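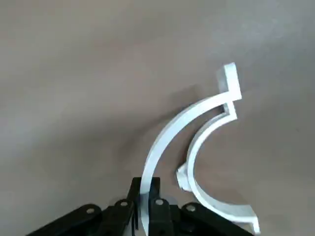 Questions and answers on the handling rules for robot cells

Last revised 30th June by Solange Bodin and Virgil Chiriac

These are the questions we receive most often from people who work at the Sketelby cells, or who send parts to be assembled there. The rules themselves are in the cell handbook. If an answer on this page and the handbook disagree, follow the handbook and write to us, so that we can correct the page.

Who must follow the handling rules?

Everyone who changes a program, a gripper finger or a part in a cell. It includes visitors from Kultex and Bolier when they run trials with us. A person who only watches from outside the marked line needs the short safety talk and nothing more.

Which parts count as "thin parts"?

Curved or flat pieces of aluminum that can be bent by hand, for example the white arcs with tabs and flanges. If you are not sure, try a scrap piece. When it keeps a bend after you press it with two fingers, treat it as a thin part. Valentin Enache keeps a box of scrap pieces for this purpose next to the tool cabinet.

Where should the gripper hold a curved strip?

Near one end, with one finger on each flat side of the strip, and never on a tab or a flange. The tabs are what the next piece meets, and even a small bend there will give you a bad joint. If the drawing shows a tab at both ends, choose the end which is joined last and hold the strip just behind the tab.

Please do not hold a long arc in the middle because it looks better balanced. The two ends then move in opposite directions when the wrist turns, and it is difficult to predict where they go.

How much force may I use?

Start from the lowest setting in the recipe and go up one step at a time until the part does not slip during a slow lift. Write this value in the recipe sheet. The upper limit for thin parts is 60 percent of the gripper range, and the cell software will refuse a higher value without a supervisor code. We have had several requests to raise this limit. The answer is still no.

May two pieces touch each other before they are joined?

Yes, but only on the side where they will meet, and only at approach speed. White surfaces show every scratch. If the second piece lies on the table, the program must stop at the waiting point first, then go down in a straight line. Do not slide one piece over the other to find the notch.

What is the waiting point?

It is the last position of the robot before contact. Each recipe must have one. From there you should be able to see, in the wrist camera or with your own eyes, both the fingers and the place where the pieces come together. If the gripper hides the joint, rotate the wrist or choose another grasp. Dede Nartey has written a short note on how to choose the angle, and it is in the same folder as the recipes.

Why do you insist on a plain table?

The camera must separate the edge of a part from what is behind it. A matt surface without marks or seams makes this much easier, and the shadows stay soft. Do not put tape, pencil lines or paper labels in the work area, also not "only for today." If you need reference marks, use the outer border of the table.

White parts on a very light table are the worst case. The older tables from Taşdemir were too light for us and we use them now for packing.

How often must the fingers be checked?

At the start of each shift, and again after every 200 cycles. Look at the inner faces and the upper edges. Clean the faces with a dry cloth. A finger with a sharp corner is replaced the same day, and the old one goes to the red bin – not back to the drawer.

What about the screws and pivots of the gripper?

You check them with your hand when the power is off. Move the linkage slowly and feel if there is play. Do not tighten a pivot yourself, even if it is clearly loose. Fill in form 1143 and put the tag on the gripper. In May we had two grippers that closed unevenly after somebody had tightened one side only, and the repair took longer than a new set of fingers would have taken.

Can I put my hand in to help a part into place?

No. Stop the program, wait for the steady light, and open the gate. The reduced speed mode is not a replacement for stopping. Nadhirah Pattinasarany gives the training for teaching by hand, and after this training you may work inside the gate with the enabling switch, but only when you teach positions.

A part was dropped. Can I use it again?

A thin part that has fallen on the floor is scrap. When it has fallen on the table from a low height, you may measure it against the gauge and use it if it passes. Note the drop in the log in both cases. It does not count against you.

How long do you keep the logs?

The cell keeps the last 3400 cycles. Older ones are overwritten, so please export what you need before a long run.

Can I propose a change to a rule?

Yes, and you do not need a special form. Write to Solange with the number of the rule, what happened, and what you would like to have in its place. Changes for thin parts are first tried in one cell. We will tell you the result also when the answer is negative – sometimes this takes a few weeks.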